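Speaker notes, "Tuning a piece to a stairwell", 2026-05-03. Ailbhe Nic Aodha. Slot is 20 min plus questions. Slide numbers in brackets.

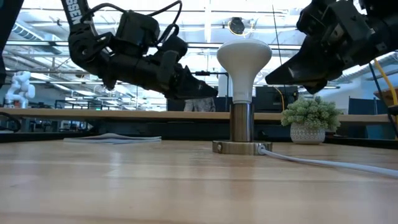
[1] Title. Say name, say the piece is called Temba, for four voices and a struck steel plate, and that the talk covers measurement and scoring only. Program note is on the handout.

[2] The site. Seven-story concrete stairwell in the old Vona building, open shaft down the middle, steel handrail, no carpet. Doors on every landing, all kept shut for the performance. Singers on landings one, three, five and seven. Plate hangs in the shaft at landing four. Audience sits on the stairs between two and six.

[3] Why measure first. Earlier draft was written at a piano and transposed on site. It failed in rehearsal: the alto line sat between two strong resonances and disappeared past the next landing. Play clip A (alto, landing three, recorded on six). Let it run to the end. Then clip B, same line moved up a whole step.

[4] Method. Sine sweep from a small loudspeaker at each singer position, omnidirectional microphone at each listener position. Sweeps repeated three times per pair and averaged. Building ventilation off. Repeated in February with the heating on, and the peaks moved. Warmer air, higher speed of sound, higher frequencies. Give the direction of the shift here; the table is in the handout.

[5] Results, low range. Strongest mode in the shaft is at 57 Hz. Too low for any of the voices, but the plate excites it if hit near the center with a soft mallet. People on the stairs report feeling it in the handrail. Second group of peaks sits in the tenor range and is closely spaced, so treat it as a band.

[6] Results, high range. Narrow peak at 1,085 Hz, close to a C6 but sharp of it. Soprano can reach it by ear once she has heard it. Do not write it as a C with an arrow. Two singers read the arrow as a quarter tone and overshot. The score now says "match the room" with the C in parentheses.

PAUSE. Ask if the back can hear the recordings.

[7] Decay. Reverberation time at 1,000 Hz was the figure used to set the tempo. Consonants blur if syllables come faster than the room clears them, so text is set one syllable to a breath in sections A and C. Section B ignores this on purpose. Clip C.

[8] Text. Single invented word, "mitomum", split into three syllables and passed down the shaft. Chosen for the nasals, which carry pitch with little noise. The T is the only hard attack and it marks the handover between landings. If someone asks: yes, Mitomum was the working title of the whole piece, and some early posters have it.

[9] Notation. Show page 4 of the score. Time runs left to right, landings stacked top to bottom as in the building. No bar lines. Cues are given by ear, with a fallback: if a singer has not heard the cue after two full breaths, enter anyway. Delay between the top and bottom landings is small but it does smear unisons. Solution was to stop writing unisons.

[10] Problems still open.
- Bodies absorb. With a full audience the upper peak gets weaker and wider. Have only measured the shaft empty and half full.
- The plate drifts when struck and turns edge-on to the lower landings. A second suspension point fixes this and shortens the ring. Undecided.
- Recording. Stereo mix flattens the vertical spread. The Tivia release will be a four-channel file plus a stereo fold-down. Don't promise a date.

[11] Adapting to other sites. Keep the interval structure, re-measure, move the pitch centers. Takes up to 2 days with one helper. Shafts with carpet or acoustic tile are not worth trying. Parking structures work for the low material only.

[12] Clip D, closing section, no talking over it. Starts very quiet; raise house level before pressing play and bring it back down for questions.

Likely questions: microphone model (on handout), singers' fees (refer to the producer), whether the sweeps are available (yes, email).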